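The Belt I Swore I'd Never Wear

Aug 16, 2024

I have owned exactly one wide belt in my adult life before this summer, and it came free with a dress I returned. So you can imagine the look on my sister's face when I turned up to lunch with a corset belt the color of strong tea cinched over a man's shirt. She asked if I'd hurt my back.

Blame Dustine. If you don't know the label, it's a small leather house that used to make saddlebags and luggage straps and then, a few seasons ago, drifted into things you wear around your middle. The new collection has 12 belts in it and I went in to look at one. I left two hours later having tried on all of them, some of them twice, with a very patient sales assistant doing up buckles behind me like I was being laced in for a period drama.

The one everybody is photographing is the Mosport, with the double buckle and the stitched racing stripe. It's gorgeous on a hanger. On me it rode up every time I sat down, and I sit down a lot (I write about clothes for a living, I'm practically furniture). If you're tall and long in the waist, go and try it. If you're built like me, keep walking.

What I fell for was the Wedley. It's plainer, cut in a slight curve so it dips at the front, and it closes with eight tiny hooks down one side. Yes, hooks! I thought I'd hate them. The first morning I wore it I was late for a train and standing in the hallway swearing at hook number five. By the end of the week I could do it while talking on the phone.

Now, the price. I paid 1,520 dollars, and I'm not going to pretend that's a casual purchase. I've had cars that cost less. My only defense is that I haven't bought a coat in years and this thing has made every baggy dress I own look as if it was meant to be that shape. I've had it on over a linen shift, over a knit tank and once, in a weak moment, over a bathrobe. 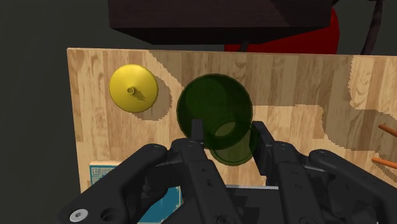 A few practical notes, then, from someone who has been living in hers. Size up if you're between sizes, and remember that you'll want to wear it over a sweater come November. Stiff leather needs breaking in, so wear it around the house for an hour at a time before you commit to a dinner. And don't hang it by the hooks. Roll it loosely and put it in a drawer with some tissue.

If you like the idea but not the bill, Björklund has a canvas version with leather trim that I'd happily wear on vacation. It's softer, it weighs next to nothing, and you can get it in a dusty green that I keep going back to look at. There's also the thrift store route. I found a stretchy eighties number with a gold clasp for 40 dollars, and my sister, who laughed at me over lunch, has already borrowed it.

She wore it to a wedding with a long black slip dress and flat sandals. I've seen the pictures and she looked fantastic. I've asked for it back three times now, and so far all I've got is a text saying she's "still deciding" about the shoes for another party.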